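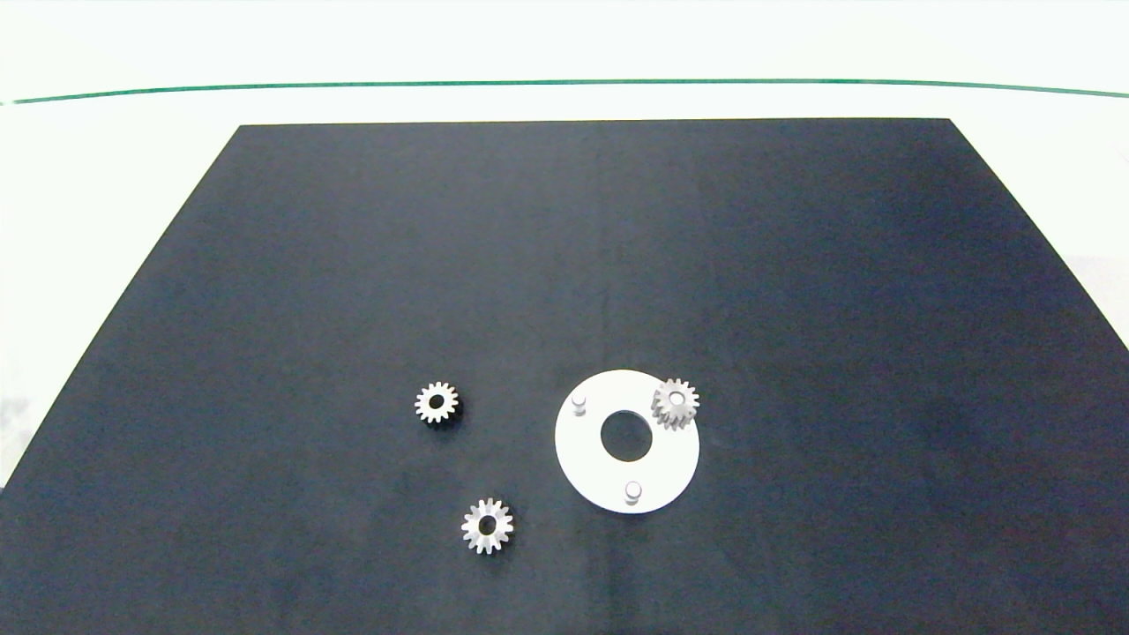
作業マット上の平歯車と白い円板

ギアボックス > 作業ログ > 分解と仕分け

読了時間 5分

1/ 減速機の部品整理、続き。マットは濃紺の艶消し。白い天板に銀色の小物を直置きすると輪郭が飛んで探せなくなるので、歯車の仕分けは濃色の上でやることにしている。

2/ 歯車は明るい銀灰色の平歯車。歯は直歯、中心に丸穴。見た目の大きさはほぼ同じだが、見た目で同じと判断したものは後でだいたい裏切る。歯数、外径、歯幅、穴径の順で記録する。

3/ 歯数は目で追うと途中で一枚飛ばす。油性ペンで起点の歯先に印を付け、爪楊枝で一枚ずつ送る。二周して値が一致したら採用。一致しなければ三周目。

4/ モジュールは外径÷(歯数+2)で出す。標準平歯車が前提。転位が入っていると外径が動くので、きりのいい値にならなかったら転位かインチ系(DP)を疑う。無理に丸めない。

5/ 奇数歯の外径をノギスで直接挟むと小さく出る。歯先の真向かいが歯溝になるため。偶数歯なら問題なし。奇数歯は穴の縁から歯先までを測り、穴の半径を足して二倍する。

6/ 白い円板について。平らで、大きな丸穴が中心からわずかにずれている。偏心カムの類か、単なる押さえ板か、現時点では保留。偏心量は穴の縁から外周までの最大と最小を測り、差の半分。

7/ Mebrat Ejiguさんから「歯車の裏表は区別するのか」と質問。する。片当たりで使われた歯は摩耗面が片側に寄るので、裏返して組むと当たりが変わる。外した時点で上面にペンで点を打つ。点が消えていたら歯面をルーペで見て決める。

8/ 洗浄は中性洗剤と歯ブラシ。樹脂かもしれない部品は溶剤に漬けない。材質が確定するまでは円板も同じ扱いにする。乾燥は室温で60分、ドライヤーは使わない。

9/ 保管はMasanjaの仕切りケース、24区画のもの。一区画に一種類。歯数とモジュールを書いた紙片を部品の下に敷く。蓋にラベルを貼る方式は、蓋を取り違えた時点で全滅したのでやめた。

10/ 管理番号は通し。この箱は111から。欠番は詰めない。詰めると過去のメモと合わなくなる。

11/ Emrys Eynonさんの表計算シートを借りている。歯数と外径を入れるとモジュールの候補が出る。便利だが、奇数歯の補正は入っていないので5/の値を入れること。

12/ マットの折り目は小物の測定には影響しないが、円板の反りを見るときは使えない。反りは定盤に移して隙間ゲージで見る。次はそこから。

関連する投稿
・Gallow製ノギスのゼロ点がずれたときの確認手順
・Esberg減速機の分解メモ(5月)
・穴径をピンゲージなしで測る
・Rirntonのグリス、樹脂歯車に使う前の確認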